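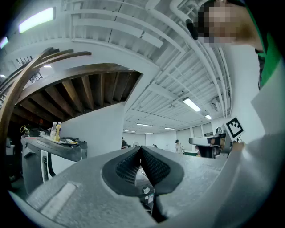
*Figure 1. Hand-held grippers in use at the Irholm site, with the marker card on the second unit.*

## Interim report to the Lovness Fund

**Project:** Huncombe - examples of everyday handling for a learning system
**Prepared by:** Ea Thoroddsen, project lead
**Date:** 9/30/20

### 1. Position at the end of the period

The project has moved from trial sessions to regular collection. Work under this grant is now carried out at Irholm, in the large open hall below the staircase, where other people go about their business while sessions are under way. The fund agreed to this change of site in June. We had asked for it on the grounds that examples gathered in a closed laboratory gave the system too narrow a range of backgrounds and lighting.

The method has not changed. A person carries out an ordinary task using hand-held grippers, and the view from the gripper is recorded together with its movement. Each completed task is stored as one example. Eleven tasks are now on the agreed list, most of them concerned with picking up, turning and putting down small household goods. Two tasks that call for both hands were added at the request of Gunnlaugsson, who will test the trained system next year.

### 2. Quality of the examples

Kalliopi Kouris has taken over the checking of recordings. Her review found three recurring faults:

- the task begins before the recording has settled;
- the marker on the second gripper is turned away from view for too long;
- the fingers close on the object outside the part of the view that the system uses.

The first has been dealt with by a short pause at the start of each example. The second is less simple. Operators naturally turn the wrist when reaching across the body, and asking them not to do so makes the movement stiff. We have decided to keep such examples and label them, so that Gunnlaugsson can include or leave them out as they wish. The third fault is still under review.

### 3. Staffing and spending

Five operators have completed training. Spending on equipment is within the approved budget. Spending on storage is above it - the wide view produces larger files than we allowed for - and we ask the fund's permission to move the unspent travel money to this heading.

### 4. Next period

We intend to finish the agreed list, deliver the first checked set to Gunnlaugsson and settle the wording of the consent form for visitors to the hall. A draft of the form is with Lovness for comment.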